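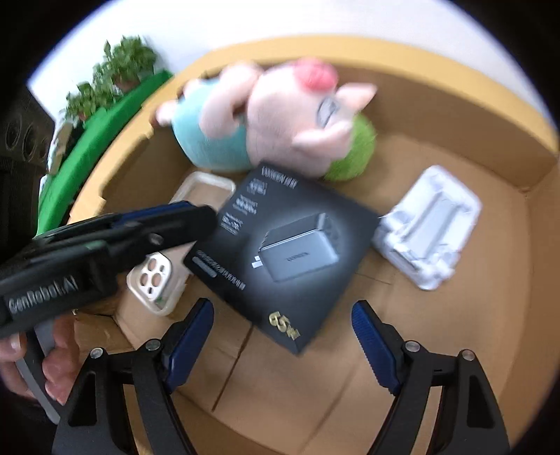

# Writing a number chart for a country song

A number chart puts a whole song on one side of paper, and it works in any key. Nashville session players have used them for decades. They suit a pub band just as well, particularly one where the singer changes her mind about the key between the soundcheck and the first set.

You need a recording, a pencil, a rubber, some plain paper and an instrument you can find notes on. You don't need to read music. You do need to know which chords belong to a major key.

## The numbers

Each chord is named by its place in the major scale. In G:

| Number | Chord |
|---|---|
| 1 | G |
| 2- | A minor |
| 3- | B minor |
| 4 | C |
| 5 | D |
| 6- | E minor |

The dash after a number means minor. A plain number is always major, so if a song in G has an A major chord in it, write 2 with no dash. This happens a lot in older country songs, usually just before the 5.

Chords from outside the key take a flat or a sharp in front of the number. F major in the key of G is b7. Sevenths go on the end, small and raised if you are writing by hand: 5 with a little 7 is D7.

For a chord with a different bass note, use a slash. D with F sharp in the bass is 5/7. Both numbers are counted from the key, so the 7 here is the seventh note of the G scale.

## Step 1: find the key and the tempo

Play the recording through once and hum the note that feels like home. It is usually the last bass note of the song. Find it on your instrument and write it at the top left.

Old recordings often sit between two keys because the tape machine ran a little fast or slow. If your guitar sounds sour against every chord, retune to the record for now and put it back afterwards.

Tap along and take the tempo from a metronome app. Write it at the top right with the time signature. The song used below is Barrett Okafor's "Carkstead Road", which is in 4/4 at 97.

## Step 2: map the sections

Listen again without playing. Write down the order of the parts only:

- Intro
- Verse 1
- Verse 2
- Chorus
- Steel solo
- Verse 3
- Chorus
- Tag

Leave a gap after each. A second verse with the same chords as the first doesn't have to be written out, but check it properly before you leave it out. Writers like to slip an extra bar in at the end of verse two to let the singer breathe before the chorus.

## Step 3: count the bars

Make one short stroke on the paper for every bar, four strokes to a line. Start a new line when a new line of the lyric starts, even if that leaves you with a line of three or five. The shape on the page should match what people hear.

"Carkstead Road" has a 16-bar verse and a chorus of 9. The odd bar in the chorus is the held chord at the end, and it is where every new bass player comes in early.

## Step 4: fill in the chords

Now replace the strokes with numbers. Listen to the bass, which will be on the root of the chord on the first beat most of the time. The verse comes out like this:

```
VERSE
1 1 4 1
1 1 5 5
1 1 4 4
1 5 1 1
```

One number is one bar. When two chords share a bar, write them together and underline them. On a typed chart, use brackets:

```
CHORUS
4 4 1 1
2 2 5 5
<1>
```

```
TAG
(4 5) 1 (4 5) <1>
```

An underlined or bracketed pair is two beats each. If the split is uneven, put dots over the numbers to show the beats. Three dots and one dot is the usual case.

The angle brackets stand for a diamond, which you draw round the number by hand. A diamond means hit the chord and let it ring for the whole bar. For a chord that is struck and stopped dead, put a small ^ above it. For one that comes in half a beat early, put > in front and say "push" when you hand the chart round.

## Step 5: add words, but only a few

Write in anything that can't be heard from the numbers. "Drums out", "fiddle fills", "steel takes first half". Put the first three or four words of each verse next to its heading so that someone who gets lost can find the place.

Don't write the full lyric. Branwen Parry plays bass with us and won't look at a chart that has lyrics on it, and she is rarely the one who gets lost.

## Step 6: test it

Play from the chart with the recording off, then again with it on. After that, give it to somebody who doesn't know the song. Usa Inthanon tested this one on piano and stopped at the second bar of the tag, where I had left out the brackets.

Then try it in a different key. Cross out the G at the top, write B flat and play it again. The numbers stay as they are:

| Number | In G | In B flat |
|---|---|---|
| 1 | G | B flat |
| 4 | C | E flat |
| 5 | D | F |
| 2 | A | C |

## Key changes

If the song goes up for the last chorus, write the change in a box, such as "UP A TONE", and start again from 1 in the new key. Some players prefer to keep counting from the old key, but then the last chorus fills up with sharps.

A song in a minor key can be written with its home chord as either 6- or 1-. We use 6-. Pick one and use it for every song in the folder.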